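Sorting out the workroom, part two

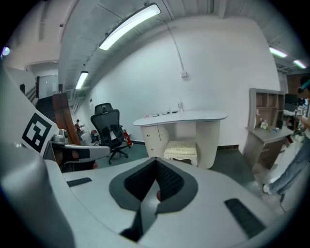 Wulan Mandagi reckons I should have painted before moving anything in, and that white walls in a workroom show every scuff by October. She may well be right. I have lived with cream, pale green and a sort of mustard over the years and all of them got marked, so I am leaving it white and keeping a tin of the same paint under the bench at home for touching up.

The big wall is staying clear for now. I had planned shelves right across it, but the conduit comes down from the ceiling to the electrical box and I don't want to box that in or drill anywhere near it. Khairul Sembiring suggested two shorter runs of shelving with a decent gap between them. I priced that up at Nasution and it came to 300 for the brackets and boards, which I'm not spending this month.

Lighting was my other worry. The last place had one bulb in the middle and I did all my cutting out in my own shadow. Tube lights are not pretty, and Mum says they make everyone look ill, but I can thread a needle under them at nine at night and that will do me.

The stairs are more of a nuisance. They are dark, and I am forever going up with both arms full and no hand for the railing. I've ordered 2 metres of pale grip tape to try on the edges of the treads. If it peels I'll ask Sugeng what he used on his.

Still to do: find a home for the fabric boxes, get a mat for the doorway, sort the tin of odd screws, ring Clalholm again about the table legs. They said 30 days and it has been a good deal longer than that. The top is leaning up in my hall in the meantime and I have caught my hip on it every morning this week.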